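Notetlow 操作技术论坛 › 软件与算法 › 感知与规划

餐具边缘抓取:接触判定与动作块长度的设置问题

发帖人:Yee-man Man(Nurko 实验室,软件组)
8月 浏览 3000

各位同行:

本组目前在整理台面瓷盘拾取任务的训练与部署流程,末端为双指夹爪,视觉输入取自夹爪上方的单目相机。策略由手持夹爪示教数据训练,部署时通过 Tornlow 中间件下发末端位姿与开合宽度。现就接触判定和动作块长度两项设置征求意见。 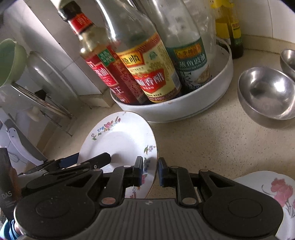
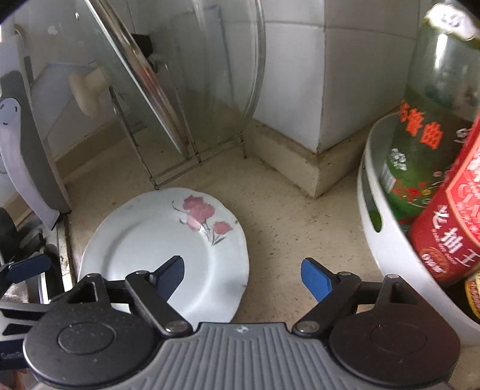
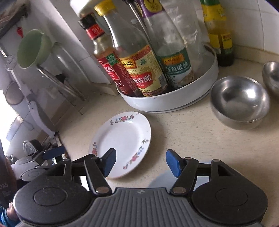
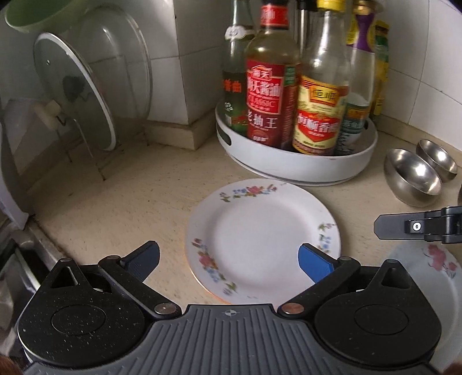 2楼 Emmanuel Tanui
请教楼主,部署时末端位姿的观测与图像观测之间的延迟如何对齐?

3楼 Yee-man Man
以图像时间戳为基准。位姿与开合宽度写入环形缓冲区,推理前按图像的采集时刻插值取值,位置用线性插值,姿态用球面线性插值。图像链路延迟在每次更换相机或采集卡后重新标定,结果写入配置文件,运行期间不作在线修正。动作侧另行处理:推理完成时,时间戳早于当前时刻的动作点一律丢弃,从余下的第一个点开始执行。

4楼 Dewanti Ong
对齐方式没有异议。对动作块长度有不同看法。楼主未写明具体数值,从“丢弃过期动作点”的做法推测,动作块应当不短。盘沿抓取的最后一段行程很小,指端须有一侧越过盘沿,另一侧留在盘沿外,长动作块在这一段等同于开环执行。建议接近阶段与闭合阶段分别设定。

5楼 Yee-man Man
补充参数:推理周期为 200 毫秒,每次推理后执行动作块的前半部分,两个阶段采用同一设置。分阶段设定本组曾经讨论,顾虑在于阶段切换需要另设判据,而判据本身也依赖感知结果。

6楼 Jihad Chidiac(版主)
请各位在引用参数时注明控制周期。仅给出动作点个数,其他单位无法复核。

7楼 Yee-man Man
已知悉。底层控制周期为 4 毫秒,动作点经插值后下发。

8楼 Chrysanthi Lazaridis
本人不同意 4 楼的建议。分阶段设定动作块,实际上是把一个学习得到的策略重新拆成状态机。阶段判据一旦误触发,夹爪会在尚未越过盘沿时提前进入闭合阶段,后果比开环误差严重。

我单位的做法是保留统一的动作块长度,将闭合动作交由底层处理:策略只输出期望开合宽度,底层控制器根据电机电流限制夹持力。期望宽度与实际宽度之差超过阈值,并且电流同时达到上限时,记为接触。该标志作为观测量回传给策略,不参与流程切换。

9楼 Emmanuel Tanui
赞成 8 楼关于接触标志的处理方式,但电流判据对瓷盘需要谨慎。连杆式夹爪的传动比随开合角度变化,同一电流在不同开度下对应的指端力并不相同。若使用固定阈值,小开度区间容易误报。盘沿较薄,恰好落在这一区间。

建议按开度建立查找表,空载往复运动一次,记录各开度下的摩擦电流,以此作为基线扣除。

10楼 Chrysanthi Lazaridis
9 楼意见成立。我单位的阈值按开度分段设定,前帖表述不完整,特此更正。

11楼 Dewanti Ong
关于状态机的说法,本人保留意见。按末端与盘沿的估计距离连续缩短执行长度,并不引入离散阶段,也就没有误触发的问题。距离估计偏差较大时,最多是重规划频率偏高,计算资源多占用一些。

困难在距离估计本身。白色瓷盘置于浅色台面,釉面又有反光,单目深度在盘沿附近经常断裂。我组在 Wouters 深度补全模块上试过,盘沿花纹密集处尚可,纯白区段的边缘会与台面粘连。不锈钢容器靠近时结果更差。

12楼 Yee-man Man
本组的观察与 11 楼一致。现阶段倾向于放弃稠密深度,改为拟合盘沿椭圆,再结合已知盘径求解位姿。盘子平放时该方法较为稳定。盘子倾斜或立起时,椭圆短轴过短,法向存在二义性,尚需借助相邻帧消除。

13楼 Emmanuel Tanui
盘径已知这一前提在家庭环境中难以成立。可否将盘径作为待估量,利用夹爪自身运动形成的基线求解?手腕位姿本来就在缓冲区内,不增加硬件。

14楼 Yee-man Man
原则上可行,前提是接近过程中存在足够的横向位移。示教数据中有不少轨迹几乎沿光轴直线接近,此类轨迹对尺度的约束很弱。本组可先用训练集回放评估,仿真部分放在其后。

15楼 Chrysanthi Lazaridis
另提一项容易忽略的问题。夹爪指端在图像中的占比较大,并且会遮挡盘沿。拟合椭圆前应先按开合宽度生成指端掩膜,否则连杆轮廓会进入边缘点集。掩膜可由夹爪模型投影得到,鱼眼畸变模型须与标定一致,不应先去畸变再套用针孔模型,图像外围误差较大。

16楼 Yee-man Man
掩膜目前为手工绘制的固定区域,未随开合宽度变化。此项列入修改。

17楼 Dewanti Ong
请楼主在回放评估时一并给出两组对照:统一执行长度,以及随距离缩短的执行长度。若两者差别不大,本人收回 4 楼的建议。

18楼 Chrysanthi Lazaridis
附议。但离线回放只能比较动作误差,无法反映闭环下的误差累积,结论不宜直接用于部署。两种设置应在实机上以相同初始位姿各自执行。

19楼 Yee-man Man
同意。回放部分先抽取 1000 段轨迹,实机对照待指端掩膜修改完成后进行。配置文件与评估脚本届时上传至本版附件区。

20楼 Jihad Chidiac(版主)
本帖转入“持续跟进”分类。上传附件请注明 Tornlow 的版本号及标定文件的生成方式,后续讨论请在本帖内继续。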